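**Project report: Do trailers give away the plot?**
Menaka Miah and Konrad Danzer
Supervisor: Rosemarie Reinholz
Handed in 3 Sep 2020

## 1. Why we did this

Everyone complains that trailers spoil movies. We complain about it too, usually right after watching the trailer a second time. Our course asked for a project on "a claim people repeat without checking," and this seemed like a claim we could check while sitting down.

The question we settled on was narrow: if a person sees only the trailer, how much of the final act can they guess? Our first question was about the whole movie, but Ms. Reinholz pointed out that everybody can guess the first act of everything.

## 2. What we used

We picked four trailers, two of them for *Brulari* and two for *Tiden*. Each movie had a short teaser and then a longer trailer a few weeks before release. *Brulari* is a heist story with a volcano in it. *Tiden* is a slow drama about a ferry, and its longer trailer makes it look like a thriller - someone in marketing earned their money there.

We had wanted to include *Cardoso* as well. Konrad had already seen it three times and could not be trusted to write neutral questions, so it was dropped.

## 3. Method

We posted a form on the school's message board in July and kept it open until the answers dried up. Each person watched one trailer, chosen by the form, and then wrote down in their own words how they thought the movie ended. Anyone who had seen the movie was asked to leave. A few stayed anyway and told us the ending in capital letters, and we removed them.

After that we had 676 usable answers, which is over what we had hoped for and far more than we wanted to read. Each one was given a score from zero to 8, with points for the right survivor, the right villain, the right place and so on. Both of us scored every answer separately. 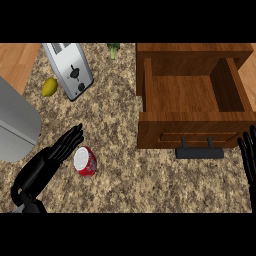 Where our scores differed we talked it through, and where talking failed we asked Selina Schwaiger from the other project group to decide. She sided with Menaka most of the time. Konrad would like it noted that he still disagrees on the matter of whether "the boat guy dies" counts as naming a character.

## 4. What we found

The teasers gave away almost nothing. People who saw the *Tiden* teaser mostly guessed that there would be water.

The longer *Brulari* trailer was another story. Most people who watched it named the traitor, and many described the last shot nearly as it appears, right down to the hat. When we went back to the trailer we saw why: the last shot is in it, for less than a second, behind the title.

The longer *Tiden* trailer did something we had not planned for. It made people very sure of an ending that does not happen. Their scores were low and their answers were long. Several of them described a chase. There is no chase in *Tiden*, unless you count the part with the dog.

## 5. Problems

Our scoring sheet was written after we had both seen the movies, so it rewards the things we happened to remember. The people who answered were nearly all students, and a good share of them came from the film club run by Engelbert Schnyder, who had told them it was homework. It was not homework.

We also lost an evening to Mulleck, the spreadsheet program on the library computers, which turned every score of "2/8" into a date in February.

## 6. If we did it again

We would use more movies and fewer people. We would also ask whether knowing the ending made anyone less likely to go, which we forgot to put on the form and which Ms. Reinholz asked us in the first minute of our presentation.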